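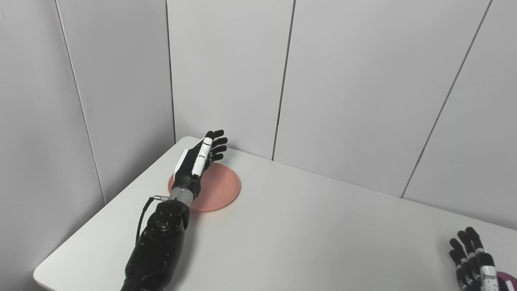

Corner worktops fail at the walls before they fail anywhere else. The surface in the middle of the board will tolerate years of chopping and wiping, but the two back edges collect crumbs, starch and cleaning fluid, and the person using the table seldom looks at them. A white top with its far edges run flush to both walls leaves very little to clean behind, and it makes the position of each item easy to judge: a round pink plate lying flat near the back corner stands out at once against the matte white. The front corner is softly rounded, a sensible detail at hip height. How well such a table works in daily use depends on the joint at the back, the finish of the surface, and how far a person must reach.

## The joint

Few rooms are square. On the small kitchen we fitted out at Skerkthorpe, the longer wall measured 2,310 mm along the floor and 10 mm less at worktop height. A top cut to the floor dimension would have jammed halfway down. Ours was templated in card at the finished height, then cut short by 2 mm on each wall side and sealed.

The sealant must bridge a gap of even width. Where the wall bellies, plane the board to follow it. Filling a wide gap with a heavy bead gives a soft joint that picks up dirt and shrinks at the ends. Mészáros, the joinery firm on the job, masks both sides with tape, tools the bead once and leaves the table unloaded overnight.

Panelled walls complicate matters slightly. Each vertical seam meets the top at a point where water can track downwards, so the bead has to be pressed into the seam before it is drawn along. It adds a few minutes to the work and is the step most often skipped.

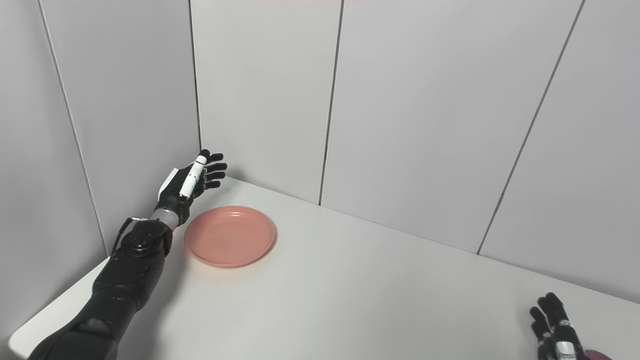
Any rounded front corner should be cut before the edges are finished, with a template and a sharp cutter. We used a 13 mm radius on the lower arris of a test board and found it comfortable to lift by, though it made clamping awkward. The plan radius at the corner can be much larger. It costs a little surface that is rarely used in any case.

## The finish

Matte white shows coffee, turmeric and beetroot straight away. Gloss shows them too, but adds reflections from the ceiling light, and on a white board those can hide a wet patch. For preparing food we prefer matte. It needs a soft cloth and washing-up liquid, with no scouring powder, which polishes the finish in patches - usually just in front of where the cook stands.

Coloured plates earn their keep on a white top. White crockery on a white table has an edge that the eye has to search for, particularly in flat light. A coral or pink plate has a plain outline from any seat, and onion skins or rice grains left on it are seen before it goes back in the rack. The Potura worktop sheet, written for sheltered flats, asks for contrast between plate and table in every kitchen with an older tenant.

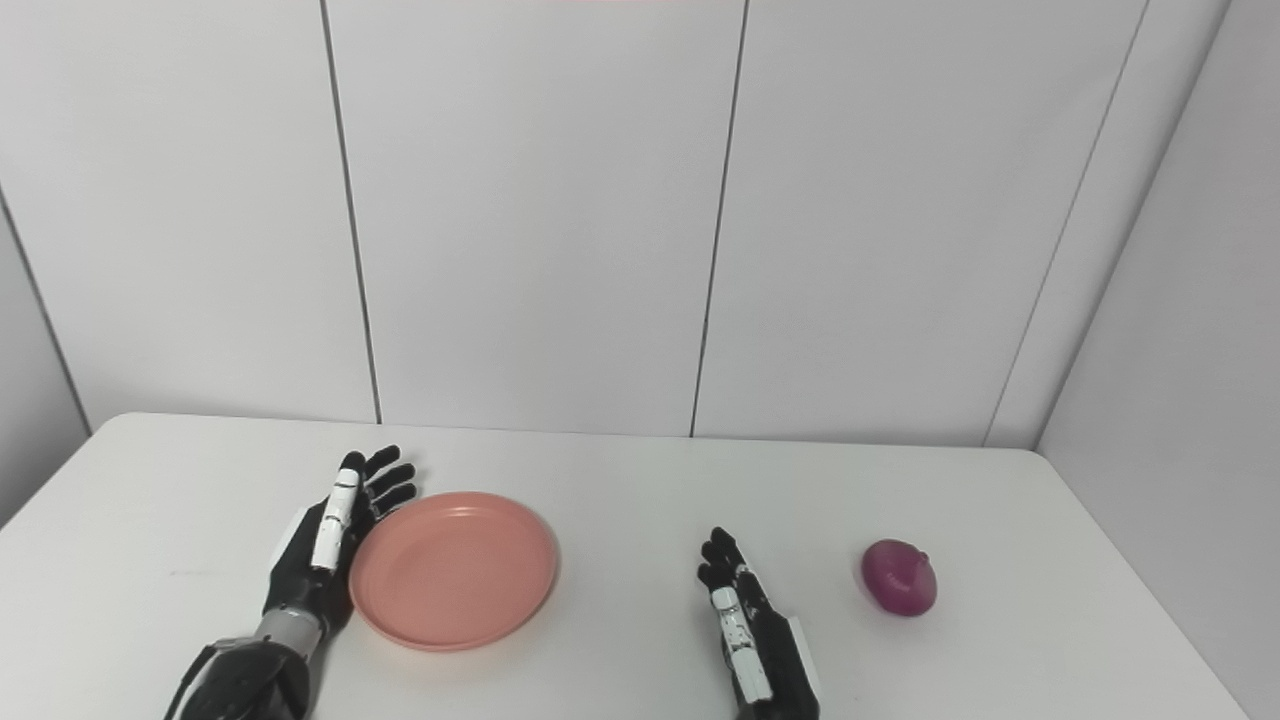

Gavmont takes a different view of the colour question, arguing that contrast belongs in the tabletop. Plates are replaced piecemeal and seldom match after the first year, the firm wrote in reply to our draft, whereas a mid-grey board goes on doing its job whatever is set down on it. It also pointed out that grey hides scuffs from pan bases.

Both arguments hold up. A grey top will suit a household with white plates and no wish to change them. It also makes a small corner darker, and in the Skerkthorpe room, which has one north window, we judged that the light was worth more.

## The reach

The back corner is the deepest point of the table, measured on the diagonal, and things put there tend to stay there. Keep it for light items that can be picked up in one hand. Heavy pans should sit towards the front, with the handle turned in.

Vegetables waiting to be cut are best kept beside the plate, clear of the wall bead. A damp onion left against fresh sealant can mark it, and the mark does not wash out. On Wednesday we went back to check the joint and found one such stain, brown and thumb-sized, at the second seam. The bead there will be cut out and replaced in January.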